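Buying the Small Stuff First: Planning a Handheld Gripper Setup on a Modest Budget
Speaker notes, Basgate equipment planning session
September 30, 2026

Slide 1. Title

Wait for the door to close. Thank them for picking the equipment session when there's a demo going on across the hall. Ask for a show of hands: who has bought a robot arm? Who has bought one and then waited months before it did anything useful? Let them laugh, then move on.

Say up front what this is. We're a small group, we had one budget line, and we spent it on handheld grippers before we spent it on arms. I loved how that went and I want to show the numbers, the bits we forgot, and the order I'd buy things in if I had to start over tomorrow. I'm not selling anything. If you go home and buy arms first because your work calls for it, great, but please copy the spares slide.

Slide 2. What we wanted

The Vasska project is about tabletop handling. Picking up everyday objects, moving them, putting them down in a sensible spot. For that we need recordings of people doing the work with the same kind of gripper the arm will carry later. A person holds the tool, does the task, and the tool records as it goes.

So the shopping question was: how much do we have to own before the first good recording? My first draft of the budget had two arms, a safety fence, a mounting table and a new power circuit. All real needs! Just not needs for year one.

(If someone asks about the arms here, park it. Slide 9.)

Slide 3. The one-page plan

Read the four lines out loud, slowly, people like to write these down.

Pair of handheld grippers, with marker cubes and cameras: $1698.
Spares and wear parts: $466.
Storage and backup drives: $565.
Room: what we already had.

The first line was a quote from Rezende, a small shop that builds to order. Two things to point out. The price was for the pair, and we very nearly read it as the price for each. And it didn't include shipping or any kind of case. Read the second page of every quote. I say this as the person who didn't.

Pause here and let them look at the spares line next to the gripper line. It's bigger than most people expect. When I showed this plan in July the spares line was the only one I was asked to cut, and I'm so glad we kept it.

Slide 4. The room

Everybody wants to build a special room. We priced one. Then we looked at the room we already had and went through what the tools need from it: steady light, a tabletop at a good height, enough clear floor for two people to turn without knocking elbows, and a background with some texture.
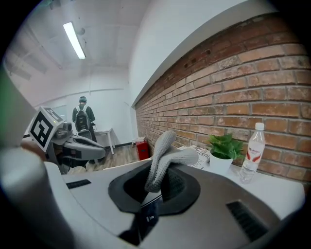 Two grippers by the brick wall, fingers closed over in front, marker cube to the left.

Talk about the wall. I'm very fond of the wall. Plain white paint gives a camera very little to hold on to, and brick is full of edges and corners. We didn't choose the room for it, we just got lucky, and then I stopped the plan to paint over it. If your room is all smooth plaster, put up posters or patterned paper. It costs next to nothing, so put it in the plan as a line with a small number beside it and it will get done.

Point out that the lens is very wide. The straight wall bends like a barrel and you get the ceiling pipes, the light fixture, the far end of the floor and whoever is back there. So when you plan floor space, plan for the whole room. A quiet corner of a busy room is still a busy room to this camera. We talk to people before they walk through, and we have a consent form for anyone who works in that space. Put time for that in the plan too.

Lights: check what your fixtures do on camera before you sign anything. Borrow any wide camera, record a minute at each table position, and look for flicker and for glare off the tabletop. It's the cheapest test on my list. White tabletops are bright. We've kept ours, but I would look at a matte gray one next time.

Slide 5. Things to pick up

People skip this in the budget and it makes me a bit sad, as it's the fun part. You need objects! A potted plant, a water bottle, printed papers, books, boxes. Light things, floppy things, clear things, things with labels on them.

Clear plastic is hard and I want people to include it from the first day. A bottle partly full of water bends the light behind it and shifts its weight when you tilt it. Paper is hard in a different way, you can't just squeeze and lift. Bring some from home, ask the office next door, go to a thrift store with a bag and a short list. Write down what you used in which session. We keep a plain spreadsheet with one row for each object.

Give this its own line even if the amount is tiny. When it sits inside "misc" it's the first thing to vanish.

Slide 6. Spares and wear parts

Slow down here. This is the slide I most want them to keep.

What wears out on a handheld gripper? In our experience, the parts that touch things. Our fingers are soft with a fabric covering, which gives a lovely grip on odd shapes, and fabric is fabric. It picks up dirt, it snags, it goes shiny. Order extra coverings with the first order. Ours came out of the $466, together with extra fingers, a spare set of hinge parts, a bag of the tiny screws, two spare cables and one spare marker cube.

The cube deserves a minute. It sits on top of the gripper with black-and-white patterns on its faces, and those patterns are how we know where the tool is. A scratched face is a bad face. We treat the cubes like eyeglasses: they don't go face down on the table, and they travel in a soft pouch. One spare was enough for us. With more than two grippers I'd buy two.

Ask the supplier three questions before ordering, and get the answers by email:
How long do you take to send a replacement finger?
Can I print any of these parts myself, and will you give me the files?
Will next year's version use the same fingers?

Rezende said yes to the files, and that one answer changed how I saw the whole quote. Our site in Colville has a printer, so brackets and covers are now a matter of an afternoon.

Slide 7. The working setup

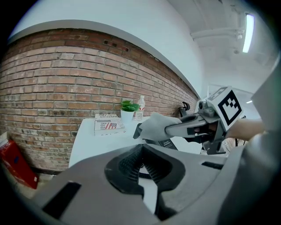
Gripper in hand at the table, second gripper housing in the foreground.

Use this one to talk about space around the table. There's a table against the brick, a stand behind the gripper, objects within reach, and one gripper close to the lens of the other. Two tools in a small space see a lot of each other. That's good for the markers, and it also means you have to plan where people stand.

We tape marks on the floor for feet. We also learned to raise the objects a bit, on a book or a box, so that the person isn't bending all morning. Which brings me to people.

Hands and arms get tired! The gripper isn't heavy for a minute and it's pretty heavy for an hour. My first schedule had full-day sessions in it, and I'd never once held the tool for a full day. Short sessions, proper breaks, swap hands if the task allows. In your budget this shows up as more days with fewer hours each, and if you pay for room time by the day you should know that before you ask for money.

Slide 8. Storage, the line that grows

More than 200 hours of recording was our target for the year, and the $565 for drives was sized to that. It was a fair guess. I'd still ask for a little more, for one reason: we keep everything twice, and then somebody wants a third copy in a format their software can open.

Decide before day one what you throw away. Failed tries, sessions where the marker was hidden, the half minute where someone sets the tool down and goes for coffee. We keep failed tries, as they've been useful, and we drop the coffee. Write the rule on one page and stick it up next to the charging cables.

Also, please plan the copying time. A drive full of wide video doesn't move itself in the ten minutes before you lock up. We start the copy at lunch now.

Slide 9. When do the arms come?

Come back to any parked questions.

For us the arms are in next year's plan, and the grippers made that plan so much better. We know the reach we need, as we can see it in the recordings. We know the table height. We know which objects the fingers struggle with. The request I'm writing now has real tasks in it, where the first draft had a catalog page and a lot of hope.

Check the mounting plate before you buy the handheld version. You want the same fingers and the same camera position on the arm later. Ask for a drawing. If the supplier can't send you one, I'd keep looking.

Slide 10. My buying order

Leave this up during questions.

Light test with a borrowed camera.
Objects.
One pair of grippers, with spares in the same order.
Drives, two sets.
Floor tape, pouches, a box for the screws.
A month of short sessions.
Then the arm quote.

Offer the blank budget sheet, it's on the table by the door. The Colville copy has the print settings on the back. If there's time, pass the spare finger around and let people squeeze it. Get it back before lunch.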